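The Lendidport Consignment

A Report to the Board of the Fleltby Dispensary Trust

The Board will recall that in October it asked the undersigned to establish how a quantity of Kombo tablets, supplied to our wards in sealed and properly labelled cartons, came to contain no medicine. The following account is submitted in answer. It is longer than the Board requested, and certain passages concern my own conduct.

The cartons arrived from the wholesaler at Lendidport in the usual van and were signed for in the usual book. I signed for them. Each carried a printed seal, a batch number and a silver strip which turned green when warmed by the thumb. I warmed one strip with my thumb. It turned green, and I sent the consignment upstairs.

It was Sister Batby's night staff who first remarked that the patients on the long ward were not sleeping. Kombo is not a sleeping draught, but it quietens the cough, and a ward of 23 beds makes a particular sound when the cough is quiet. By two in the morning the sound was wrong. The ward diary records this in a single line: "Restless. All of them." I read that line the next day and initialled it, as I initialled every line. 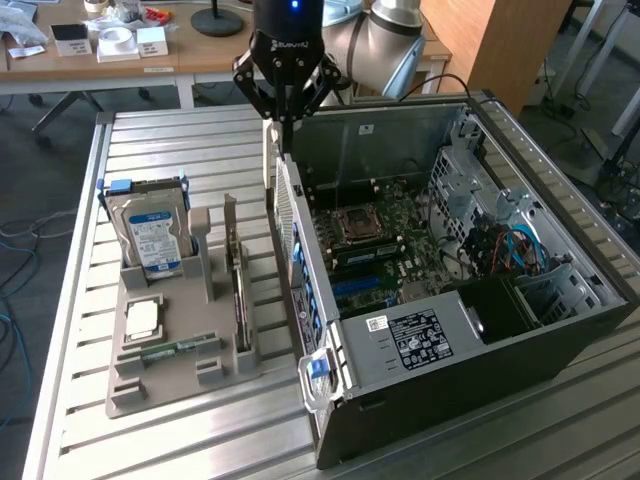 What first gave the tablets away?

The taste. Genuine Kombo is bitter enough to make a grown man swear, and an elderly patient complained that his had become pleasant.

The patient was Crisóforo Aguirre, formerly a ship's cook, who had been with us since the spring. He asked to see the dispenser and was told that the dispenser was engaged. He asked again. On the third occasion he came down the back stairs in his dressing gown, holding the rail, and placed a tablet on my counter.

"Chalk and sugar," he said. "I have made icing from less."

I informed Mr Aguirre that the consignment had passed its checks. He enquired what the checks were. I explained the seal, the number and the strip. He listened with great courtesy, and then asked whether anyone had checked the tablet.

I wish the Board to know that I did not answer him. I gave him a chair, as he was short of breath, and took the tablet into the back room, where the balance and the test papers are kept. The papers had not been opened. I tested his tablet, then one from each of the cartons remaining on the shelf, and it was past six when I had finished. When I came out he was asleep in the chair with his slippers off.

The consignment was withdrawn before breakfast. Replacement stock was borrowed from the cottage hospital – their matron drove it over herself – and the long ward was quiet by the following night.

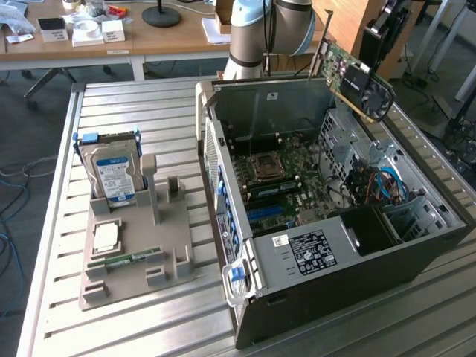 Computer case and parts on the work table.

I then travelled to Lendidport. The wholesaler's premises consisted of a clean office and a locked yard. The manager showed me his certificates, which were in order, and a roll of silver strips, which he was proud of. He let me try one. He said that he had up to 20 customers in the county and that I was the first to come in person. I asked him where the tablets were made. He looked through a drawer for some time, politely, and closed it again.

The police have the drawer now, and the Board will receive their findings separately.

It remains to record that Mr Aguirre left us before the first frost. His chest had been poor for many years, and the doctors are of the opinion that the false tablets made no difference to the outcome. I have their opinion in writing. I have read it more often than is necessary.

His belongings were collected by a niece, who had been told something of the matter and wished to see the counter. I showed her the counter and the chair. She asked what he had said to me, and I told her about the icing. She laughed, and then she sat down in the chair for a while, and I went on with the morning's prescriptions.

One tablet from every carton is now tested on arrival. I do this myself, before signing the book. I also taste one, which the procedure does not require. They have all been bitter.

Respectfully submitted,
The Dispenser, Fleltby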